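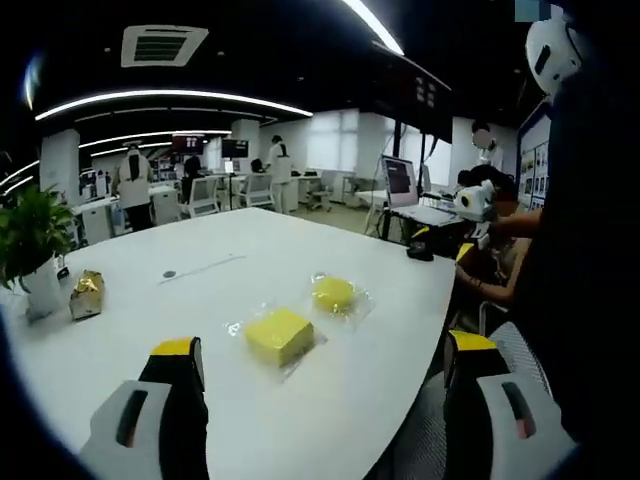
Can a machine do it yet? Packing snacks, lunches and small parcels

Readers of the Bondden tips page ask me this more and more often. They mean the small jobs that eat the evening: putting cakes into bags, closing the bags, clearing the table after. My short answer is still "partly". A machine is good at a job when the thing is hard, always the same shape and always in the same place. Kitchens are not like this, and the packing bench at our little workshop in Nikstead is not like this either.

What makes a job difficult

Thin plastic is the worst. A person feels with the fingertips when the film begins to slip, and presses a little more. A machine with two fingers must guess this, or look for it with a camera, and clear film is hard for a camera because the shine moves when the bag moves. If you ever tried to open a freezer bag with oven gloves on, you know the problem very well.

Soft food comes second. A sponge cake can be held, but the same grip that is safe for a tin will leave a mark on it. 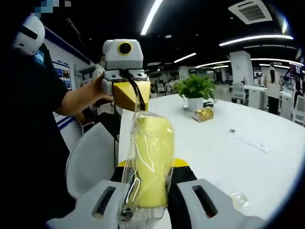
A bag with something inside becomes easier when it is held at two points, one at the neck and one at the bottom. It stops swinging, and you can turn it or put it down where you want. I teach the same to people who pack by hand. Twist the neck first, hold the twist, and only then let the other hand go under the weight.

How to prepare the work, for hands or for machines

Most of the advice is the same for both, so it is not wasted if you never buy a machine.

Keep the middle of the table free. Plants, tins and sweets can stay, but at the back, where no elbow and no arm must pass.

Lay the packets with a gap between them. Two wrappers that touch will often be picked up together.

Put flat things down on their wide side. A square cake stays where you leave it; a round one likes to roll if it stands on its edge.

Throw away loose bits of film at once. They stick to everything and they get packed by mistake.

Use one size of bag for one job. We pay 2 pence more for the thicker bag from Lorska and I find it worth the money, as it stays open by itself. We bought 500 in October and still have plenty.

Do not fill to the top. Leave a neck long enough to hold, whoever or whatever is holding it.

Where I would trust a machine today

Closing boxes, yes. Sticking labels, yes. Moving wrapped pieces from one spot to another, with a person near, more and more. Our neighbours at Marulanda put 900 labels on jars with a simple machine and had to correct only a few — but a jar is a very polite object.
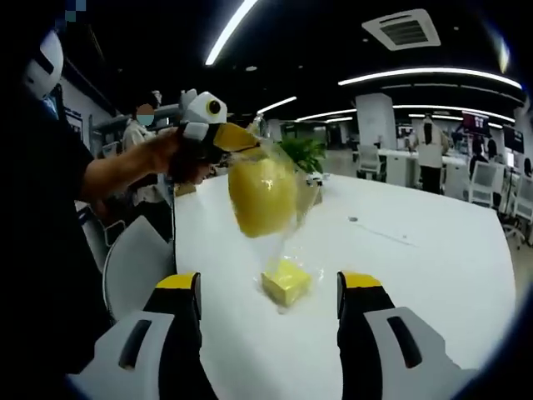

Passing a thing from one holder to another is the step I would watch most closely, at home too. Both sides must hold for a short moment before the first one lets go, and many broken eggs come from forgetting this. With bags there is also the question of what lies beneath. When a yellow piece hangs by the top of its bag and another wrapped piece is already on the table near the tail of the plastic, the tail can catch it and pull it along. So lift higher than you think is needed, move to the side, and lower slowly. Two fingers on the gathered top are enough for one light piece. For anything heavier, support it from below.

And for the home?

I would wait. The floor and the dishes have their machines already, and they do them well if we first pick up the socks and scrape the plates. For the lunch bags I still count on my own hands and a cup of coffee. If you have a machine at home that closes bags without help, write to the page and tell me which bags you use, and please also how thick they are.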